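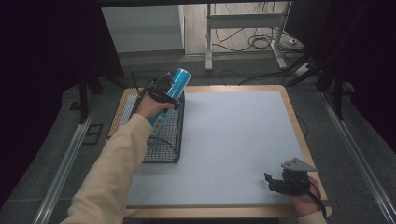 Unit 4. Budgeting a hand-held gripper station
Instructor: Areti Sarantis

Split the request into three lines: capture hardware, fixtures, consumables. Grippers are bought in pairs, one per hand. Price a spare pair in the same order.

Worked case (Skukus lab, pick-and-place of cans into a mesh basket):
Gripper pair, Nanier: $3,000
Table and floor rails, Margaritis: $800
Cables, power strips, mounts: $300
Baskets and test objects: $44
Total: $4,144

The spare pair brings this to $7,144. Shipping is entered separately.

Cable length is measured along the floor from outlet to table, then up to the operator's hand. Students usually leave out the second part.

Exercise: redo the table for two stations sharing one spare pair. Hand in to Smaranda Hodoroagă before the January lab.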